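Gripper tips from the back bench

Notes from the shared shop on Villalobos, mostly for whoever builds the next arm. Typed between jobs so excuse the mess.

Start with the fingers. Everybody wants to start with the motors. Print 2 pairs, same file, because you will snap one the first evening. Slow down the print at the joint, 30 mm/s, no faster. Sand the pads before you glue anything on.

Padding: bike tube, cut flat, rough side out. Rubbing alcohol first, contact cement second, then leave it alone overnight. Tried hot glue in November. Peeled off by morning. Foam tape grips nice but it squishes and then your closing numbers are all wrong.

Wires. Leave a loop at the wrist big enough to get your thumb in. Zip tie on the fixed side only. Mine chewed thru a servo lead becuase I tied both.

Practice objects: use stuff from the house. Long flat things teach you more than blocks. A TV remote is good, take the batteries out or you'll be changing channels all night. Grab it low, by the end, and check that it stands up between the fingers.
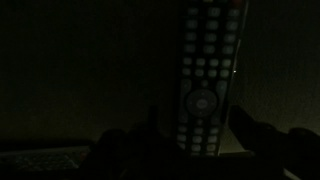

Remote held by the bottom end, wrist camera, lights low.

Sofia Abreu swears by a strip of masking tape on each test object with a pencil line where the fingers should land. Works. Peel it the same day or it leaves gunk.

Camera stuff. Dim room = buttons turn into gray blobs and you can't read a label. Clip a desk lamp off to one side, not behind the arm. White paper bounced against the wall helps too. Wipe the lens, sanding dust gets everywhere.

Closing force. Begin way too soft, go up in small steps, write the number on the lid of the box. Plastic creaking = stop. Power supply hums when the grip stalls, so add a timeout, 6 seconds is plenty.

Screws: blue threadlocker on metal to metal only. It can crack plastic. Check the wrist screws every time you sit down, they wander.

Also keep a dead-man switch on a long cord where your other hand is. Tape the cord to the bench.

Spare pads are in the coffee can marked SOLIK, top shelf. Put the good scissors back pls.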